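Home Forums Study & Training Gear Classifieds Search Log in

Practice pads for suturing - buy or make your own?

wattle_and_twine
Wed 23 April

Second year vet nursing here, studying by distance from Famport. We have a skills block coming up in December and I want to be halfway decent at simple interrupted sutures before I get there. The course gave us a materials list with a Hilent pad on it, and the only place near me with stock is Dauda, who want more for one pad than I spend on groceries in a week. Is it worth it or should I be using bananas and pigs' trotters like everyone's older cousin tells me to?

I have my own needle holders and forceps, both second-hand. No thread yet.

paddock_basher

Trotters. Your butcher will sell you a bag of them for next to nothing. Real skin has a grain to it and pushes back against the needle in a way that silicone doesn't. I did my whole first year on trotters and oranges and never owned a pad.

Put newspaper down. Freeze the ones you aren't using and thaw them overnight in the fridge.

bluegum77

I'd go the other way. Trotter skin is far tougher than anything you'll be asked to close on a spayed cat. You end up leaning on the needle and bending it, and then you have to unlearn that. Bananas are fine for the first evening, just to learn how to load the needle, and after that they're mush.

Buy the pad. Split it with a classmate if money is tight.

paddock_basher

Never bent a needle on a trotter. If you're bending them you're pushing instead of rotating your wrist, and you want to find that out early.

bluegum77

Plenty of beginners push. That's why they're beginners. Give them something forgiving first.

kettle_on_again

You're both right for different weeks of the course. I'm a clinic nurse and I help out with placements, and the students who struggle usually have the same problem, which is that they practised for three hours on one Sunday and then not again until the assessment. Ten minutes most nights on any old thing will beat that.

On the thread question, don't practise with good suture. Closov do a training reel, 400 metres of undyed nylon, and you cut off what you need and use it with eyed needles. It's a bit springier than what we use at work but you'll learn to control the tails. Expired packets from a clinic are better again if you can get them. Ask nicely. Most places have a drawer.

wattle_and_twine

Thanks all. Kettle, does the springy stuff hold a knot? I tried fishing line last night on a bit of chamois and the first throw kept opening up before I could get the second one down.

kettle_on_again

It holds if you lay it flat. Make the first throw a double one (surgeon's knot) and keep a light tension on both ends until the second is down. If it's still slipping, look at which way your hands are going. They need to swap sides on each throw or you're tying a granny. Fishing line is horrible for this, by the way, so don't judge yourself on it.

tin_roof_rain

Long post, sorry. I failed my suturing station the first time and passed the second, and this is what I changed in between. I used a pad, but most of it would work on a trotter too.

1. Fix the pad down. Mine slid all over the kitchen bench. I put a damp tea towel under it, and later a strip of non-slip drawer liner.

2. Sort the light out before anything else. I'd been working under the ceiling light with my own head casting a shadow over my hands. A cheap desk lamp on the left side (I'm right-handed) fixed it.

3. Cut some of your wounds on an angle. Every cut I'd made ran straight across in front of me, and then the assessor turned the tray and I had no idea where my elbow should go. The needle should still go in square to the cut, so a diagonal one makes you move your wrist and shoulder to suit. I start at the end furthest away and bring the needle tips in over the top of it. 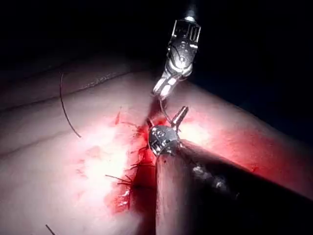 4. Measure. Draw dots on both sides with a fine marker, 5 mm back from the edge and evenly spaced, and hit the dots. After a fortnight stop drawing them. Put the ruler on it afterwards and be hard on yourself.

5. Don't strangle it. The edges should meet and that's all. If the pad puckers, cut the stitch out and do it again. This was what I failed on.

6. Set a timer once the stitches look right and not before. My target was 12 minutes for a full row, including cutting the tails. Your school will have its own number, so ask.

7. Keep the ugly ones. I kept my first pad and it did me good to look at it later.

paddock_basher

Good list. I disagree on the dots. You get reliant on them and then your spacing wanders as soon as they're gone.

tin_roof_rain

Mine did wander for a few days, then it settled. I'd still use them.

bluegum77

Adding to number 1 - if the pad comes with a mesh layer, check that it goes right to the edge. The first one I bought had no mesh at all and the stitches tore through like cheese. Second-hand pads are a gamble for the same reason. By the time someone sells one it's usually been cut to ribbons.

wattle_and_twine

This is really useful. I've rung Dauda and they'll do a price for two pads, so I'm going halves with someone from my course. I'll also get some trotters for the weekend so paddock_basher can't tell me off. Going to try the ten minutes a night and I'll start with the dots.

One more question, do you all palm the needle holders or keep your fingers in the rings? My notes say rings, and the video they set us shows palming.

kettle_on_again

Rings while you're learning. You'll have better control on the release. Palming is quicker and you'll drift into it by yourself. If your notes say rings, then use rings in the assessment.

paddock_basher

Agree with that one.

Comments (3)

saltbush_sal: Chicken thighs with the skin on are good for practising on thin skin. Wash everything down properly after.

mallee88: Left-hander here, 13 years in practice. Get left-handed needle holders if you can find them. The ratchet on the right-handed ones fights you on every release.

quietweekend: Does anyone know if the Closov reel comes in a thinner size? The only one I can find is too thick for the needles I've got.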